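The washroom bench, and why I've stopped fighting it

I have been meaning to write about the sink bench for weeks, ever since the July clean-up, and this morning I finally sat down with a cup of tea to do it.
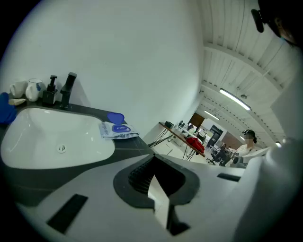

Mei says a bench by a sink should have soap on it and nothing else, and that everything beyond soap is just something more to lift when you wipe. She has a point, as she usually does, and for a good while I tried to live by it. I bought a caddy from Derkmont for 30 dollars and put the lot in the cupboard. By the second evening I was crouched on the floor with dripping hands, feeling around for the wipes, and feeling rather sorry for myself.

So the wipes came back out, and they live to the right of the sink now. I do try to remember to close the blue lid, as they dry out terribly otherwise. The black pump soap stands next to the tap – both black, which pleases me more than it should – and the little bar of soap stays as well, for anyone who prefers a bar. I do, mostly. It smells like my grandmother's laundry.

The white cup and the mug with the blue pattern are the ones Mei would really like to see go. I've promised to think about it. I'm fond of that mug, and a bit of blue looks lovely against a dark benchtop, especially one that shows every splash the way ours does!

My wiping routine is nothing special. Everything slides along to one end, a warm cloth with a drop of dish soap goes over the bench, then a dry tea towel, and then it all slides back. I do the basin last, and the drain gets an old toothbrush on Saturdays.

Next I want to tackle the cupboard underneath, where the Derkmont caddy is still sitting, quite empty.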